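My friend's movie got into a festival!!

I have been sitting on this since January and I am finally allowed to say it out loud. Loubna Ouazzani's short film, the one I have been vaguely referring to on here as "the thing I'm helping with," is going to play in front of actual strangers in an actual theater. It got into the Tirkent shorts festival, in the documentary block, on a Monday night. A Monday! I don't care. I would go at five in the morning.

For anyone who is new around here, Loubna and I met in a night class on sound editing, which I took because the screenwriting one was full. She was the only person in the room who had brought her own headphones. We got paired up for the final project, it went badly, and we have been friends ever since.

What it's about

The film is called Bartoš, after the sign shop it takes place in. Bartoš has been painting movie theater signs and lobby displays by hand for longer than I've been alive, and Loubna spent most of two winters in there watching them work. It runs 30 minutes. There's no narrator and hardly any music. You hear brushes and a radio and people arguing over whether a red is too orange, and somehow by the end I was a wreck over a letter R.

My part was small. I logged footage, which means I watched everything and typed up what happened in each clip so she could find it later. There were 1094 clips. Some of them were four seconds of somebody's elbow. I have a spreadsheet with a column that just says "nice?" and I stand by every one of those question marks.

I also got to sit in on the last stretch of the edit, and that was the part I loved. We did it at my place because Loubna's upstairs neighbor had taken up tap. She'd show me two versions of the same cut and make me pick, and then she'd go with the other one (I started picking backwards around the third night and I think she caught on). The first cut was more than an hour long. There was a whole section about a delivery truck that I adored and fought for, and it's gone now, and she was right to take it out. I still think about that truck.

We drank an unreasonable amount of coffee, all of it out of the two mugs I hadn't managed to chip yet.

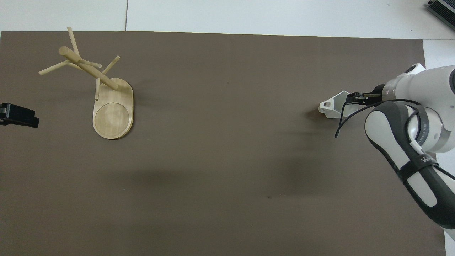
The night we found out

I was on the phone with the dentist when the text came through, so my first reaction to the biggest news of the year was to say "oh my God" to a very nice receptionist who thought I was upset about the price of a crown. Loubna's message was only the word "TIRKENT" with no punctuation. I called her back and neither of us said anything useful for a good minute.

She'd sent it to a bunch of places. Vondton turned it down in a form email, and another one never answered at all, and by then she'd started saying things like "well, it was good practice." I hate when she does that. Tirkent had 1361 submissions this year and took 40, and one of those 40 is a movie partly edited at my kitchen table, so I'm going to be unbearable for a while. Sorry in advance.

The family who runs the shop is coming to the screening, by the way. They've seen it once already, on a laptop, in the back room, and the only note they had was that one of the ladders looked crooked. It was crooked.

What's left to do

More than I thought! I figured once you were in, you were in, but there's a list. The sound has to be remixed for a real theater, and a little studio called Jidix is doing that for her at a very kind rate. The end credits need fixing too – my name was spelled wrong, and so was hers, which I find much funnier than she does. And there has to be a poster. The shop offered to paint it by hand, and Loubna cried, and then I cried, and then we had to go move the car.

She also has to do a Q&A after the screening and she is dreading it. We've been practicing. I play the guy who stands up and says he has more of a comment than a question, and I'm getting very good at him.

If you're near Tirkent and want to come, leave me a note in the comments and I'll send you the ticket info once it's up. Seats in the shorts blocks go fast, or so I've been told by the festival's own newsletter. I'll be the one in the fourth row mouthing along.

Also I still need to find out if you're supposed to dress up for these things. Loubna says jeans. My mother says absolutely not. Please weigh in, I have one good jacket and it's missing a button.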